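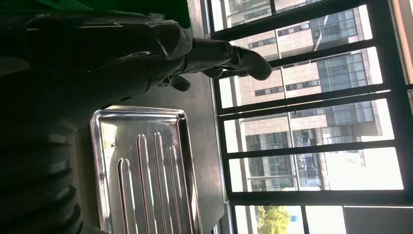 Skedau ハンドユニットは、卓上作業向けアームの先端に取り付ける多指ハンドです。導入費の見積もりでは本体価格に目が向きがちですが、設置場所の条件で総額が変わります。窓際の作業台にステンレストレイを置くような配置では、トレイの縁や底の溝に日光が反射するため、手首カメラの露出調整か遮光の費用を先に見込んでください。トレイを既存品で済ませる場合は、溝の間隔と縁の高さを測り、見積依頼書に記入をお願いします。

## 構成と手配

| 品目 | 型番 | 納期 |
|---|---|---|
| ハンド本体 | Skedau 723 | 23営業日 |
| 手首カメラ用ブラケット | Nitance製 | 在庫品 |
| ケーブルカバー | Mazurek製 | 3週間 |

ブラケットとカバーは単品でも注文できます。アーム側のフランジが旧規格のときは変換プレートが必要です。納期はハンド本体と同じで、後から追加すると別便になります。

2台を同じ部屋で使う計画では、電源を系統ごとに分けてください。制御盤は共用できますが、非常停止は各台に必要です。アームの可動範囲が重なる配置は、設置前に図面で確認します。
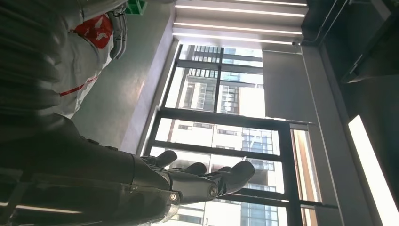 図面には、窓、柱、天井照明の位置も入れてください。カメラの向きは作業中に大きく変わるので、机の上だけを測った照度では足りません。ブラインドの有無と開閉の運用も書いてあると、現地調査を1回減らせることがあります。

## 保守費

指先カバーは消耗品で、3個入りの袋単位で販売しています。関節部の点検は年2回、作業は Sirkside の保守窓口が受け付けます。初年度の点検費は本体価格に含まれ、翌年度からは別契約です。保守契約のない機体も修理できますが、往復の送料はお客様負担となります。

年度内に検収が必要な場合は、11月末までに発注書をお送りください。見積書の有効期限は発行から2か月です。設置場所が未定でも概算は出せます。その際、遮光と電源工事は別項目で記載します。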